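Our little kitchen, now open for cooking

Welcome to the gallery of the toy corner. Many parents asked me what is in the play kitchen this season, so I put it on one page. Usa Nakpan from our toy library in Plisulcombe chose the kitchen, and I am responsible for the small things that belong to it. The shelf plan took us the whole of February - there were many discussions about where the kitchen should stand.

The cooktop is the place where most games begin. It has two printed burners with red rings, so the children understand at once where to put the saucepan. The pan is stainless steel and shiny, with a short handle. The carrot is plastic, bright orange with a green top, and it goes on the burner more often than in the pan.
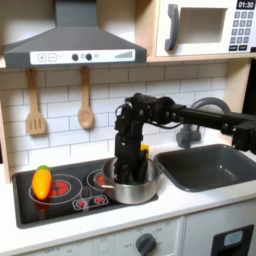 The wooden spoon and the slotted spatula have their hooks on the tile wall, and we ask every family to hang them back after the game. The sink stays dry, please. The gray faucet is only for pretending, but the small cooks wash everything under it very seriously. My daughter makes soup for 7 guests and then she says that the oven is too hot for me to touch.

You can visit the corner on Saturday morning. Bring socks - the floor is cold.

Comments

Katherine Condori: My son talked about the carrot soup all the way home. Is the pan possible to borrow, or only the books?

Usa Nakpan: Only the books for now, Katherine. The kitchen things stay together.

Eshun: Very nice tiles! We would like the same wall at home.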